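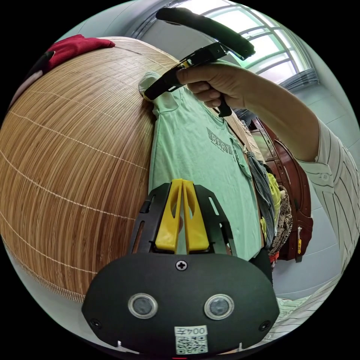 Nkechi Afolabi

OK so I'm back with the moth numbers from my yard in Worwood, and I need somebody to talk me out of buying a new light. Season total is 721 moths, which I was thrilled with until I compared it to last year and saw that I'd run the trap on way more nights this time. So per night I'm down. Maybe a lot down!

The trap is the same old bucket I've always used, egg cartons and all. What changed is the light. My old bulb died in June and I swapped in the Graltulent LED strip, mostly so I could run it off a battery at the back fence. It weighs nothing and the neighbors have stopped asking me about the glow. But I swear the big stuff isn't coming in like it used to. I had one sphinx moth all summer. One.

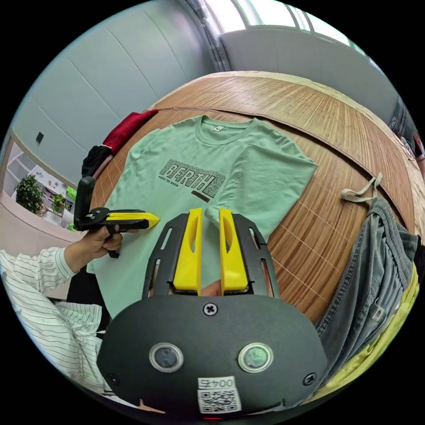
The little brown jobs are up, if anything, and I'm terrible at those, so half my evenings in July went to squinting at wing photos and giving up. I have 57 kinds I'm happy to put a name to and a long tail of "pug, sp." that I'm embarrassed to send in.

Do I go back to the old kind of bulb, or stick with the LED and live with it?

fikri_hidayat
Stick with it. You changed the light AND moved the trap to the fence, so you can't pin it on the strip. Was the old spot by the house? A pale wall behind a trap makes a huge difference, they land on the siding and you pick them off in the morning.

Nkechi Afolabi
Ugh, yes, it was right by the garage wall. I forgot that even counted as a change. The fence is maybe 80 feet from there and it's all shade.

Enda NG
I'm going to disagree with Fikri a bit. I ran a Graltulent next to my Ehlers for most of a summer, same yard, swapping their places every night, and the Ehlers beat it for hawk moths and underwings pretty much every time. Small stuff was a wash. I wouldn't call the LED bad but it isn't the same light.

fikri_hidayat
One yard, though. And weren't yours close enough to steal from each other?

Enda NG
Opposite ends of the house, so no. But sure, one yard.

ita_mac_c
Can I be boring and ask about the weather? We had cold nights here right through the first half of June and everything was late. My count was down too and I haven't touched my trap in years.

Also please send in the pugs as "pug, sp."! The county recorder would much rather have that than a guess. Flonano lets you log it at that level, it's under the second menu.

Nkechi Afolabi
Oh I didn't know that about Flonano, I've been leaving them off completely. That's a winter project then.

Enda, would you swap places every night or could I do a week at each? I'm not a morning person and hauling it back and forth sounds grim.

Enda NG
Every night if you can stand it. A week at each and the moon gets you. Every 2 nights would be OK.

fikri_hidayat
Agree with that much. Put it back by the garage in April with the LED still on it, and don't buy anything until you've seen May.

Nkechi Afolabi
Fine, wallet closed until May. I'll post the pugs when I've been through them, and Ita, I'm coming to you first with the green ones.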